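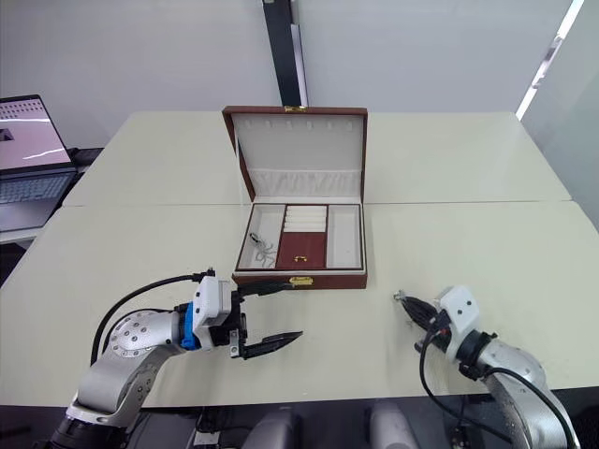 Quiénes somos

Bitar es una firma independiente dedicada al inventario, la tasación y el reparto de bienes muebles procedentes de herencias, divisiones de patrimonio y cierres de vivienda. Prestamos servicio a particulares, notarías, despachos de abogados y entidades que reciben legados. Nuestra sede central se encuentra en Sellach, con una segunda oficina en Wastthorpe.

La firma no compra ni vende los bienes que tasa, y tampoco percibe comisión de casas de subastas, anticuarios o empresas de vaciado. Nuestros honorarios se fijan por escrito antes de comenzar y no dependen del valor que resulte del informe.

Origen de la firma

Bitar inició su actividad como gabinete de peritaje de mobiliario y enseres domésticos. Los primeros encargos procedían casi siempre de procedimientos judiciales en los que los herederos discrepaban sobre el valor de un conjunto de muebles, una biblioteca o una vajilla. Con el tiempo se comprobó que buena parte de aquellos desacuerdos nacía de una relación de bienes incompleta o redactada de memoria por una de las partes. La firma amplió entonces su trabajo a la fase anterior, la del inventario, que hoy constituye el núcleo de su actividad.

La oficina de Wastthorpe se abrió para atender los encargos de la zona costera, donde abundan las segundas residencias y los titulares suelen vivir lejos del inmueble. Ocupa dos despachos y un pequeño depósito de tránsito.

Dirección y equipo

La dirección de la firma corresponde a Kai Vogler, perito tasador, que se incorporó como técnico de inventario y asumió la gerencia tras la apertura de la segunda oficina. El equipo permanente está formado por siete personas: peritos, documentalistas y personal de administración. Para materias que requieren un conocimiento específico, como instrumentos musicales, numismática, gemología o fondos fotográficos, contamos con colaboradores externos que firman su propio dictamen y responden de él.

Todo el personal que accede a un domicilio suscribe un compromiso de confidencialidad. Las visitas se realizan siempre por parejas y, cuando alguno de los herederos lo solicita, en presencia de las partes o de sus representantes.

Cómo trabajamos

El procedimiento comienza con una entrevista en la que se determina el alcance del encargo: qué inmuebles comprende, quiénes son los interesados, qué documentación existe y para qué fin se solicita el informe. Una tasación destinada a un reparto entre hermanos no se redacta igual que una tasación para seguro, y conviene dejarlo establecido desde el principio.

La visita se efectúa estancia por estancia. Cada bien recibe un número correlativo, una descripción, una indicación de su estado de conservación y al menos una fotografía. Los conjuntos se registran como tales y se desglosan únicamente si las partes lo piden o si alguna de las piezas tiene entidad propia. Los documentos personales, la correspondencia y los álbumes familiares se relacionan sin leer su contenido y se entregan en sobre cerrado a la persona designada.

Los datos se incorporan a Monine, el registro interno de la firma, desde el que se emite el inventario definitivo. Los interesados disponen de un plazo para formular observaciones, que se anexan al informe con la respuesta del perito. En mayo de cada año se revisan los criterios de valoración y se actualizan las tablas de referencia que empleamos para el mobiliario corriente. 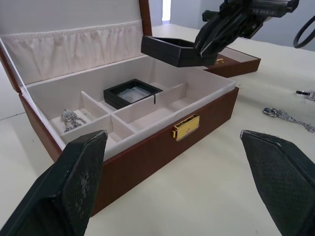 Joyero abierto, con cierre dorado y bolsillo de tela fruncida en el interior de la tapa.

Bienes de valor sentimental

Una parte considerable de los conflictos que conocemos no se refiere a los objetos de mayor precio. Relojes de bolsillo, costureros, cuadernos de cocina o juegos de café son con frecuencia las piezas que más cuesta adjudicar. Por este motivo la firma ofrece un servicio de reparto asistido, en el que cada heredero manifiesta por separado sus preferencias y el perito propone una distribución equilibrada. La propuesta no es vinculante. Si se acepta, se eleva a documento privado y puede incorporarse al cuaderno particional.

Los bienes que ninguna de las partes desea conservar se destinan, con autorización escrita, a donación, venta por terceros o reciclaje. Bitar facilita una relación de entidades receptoras y supervisa la retirada, sin intervenir en el precio.

Archivo y consulta

El archivo de la firma conserva 389 expedientes cerrados, accesibles únicamente a quienes fueron parte en ellos. La biblioteca de trabajo de Sellach reúne 860 volúmenes, entre catálogos de fabricantes, repertorios de marcas de cerámica y platería, y manuales de ebanistería. Puede ser consultada por estudiantes y profesionales previa solicitud a la oficina. No se presta material en domicilio.

Formación

La firma admite alumnos en prácticas procedentes de estudios de historia del arte, documentación y derecho. Las estancias se desarrollan en la sede central e incluyen la asistencia a visitas, siempre que los titulares lo autoricen. Los alumnos no firman informes ni intervienen en la valoración.

Organizamos además sesiones informativas para despachos y notarías sobre la preparación de inventarios, la documentación fotográfica de enseres y la custodia de llaves durante la tramitación de una herencia.

Atención al público

Las oficinas atienden con cita previa, de lunes a viernes en horario de mañana. La primera entrevista es gratuita y puede celebrarse por teléfono. Para solicitarla basta con indicar la localidad del inmueble, el número de interesados y, si se conoce, el plazo en que debe presentarse el informe. Las reclamaciones se dirigen por escrito a la dirección, en Sellach, y se contestan por la misma vía.

Última actualización de esta página: 2020-02-02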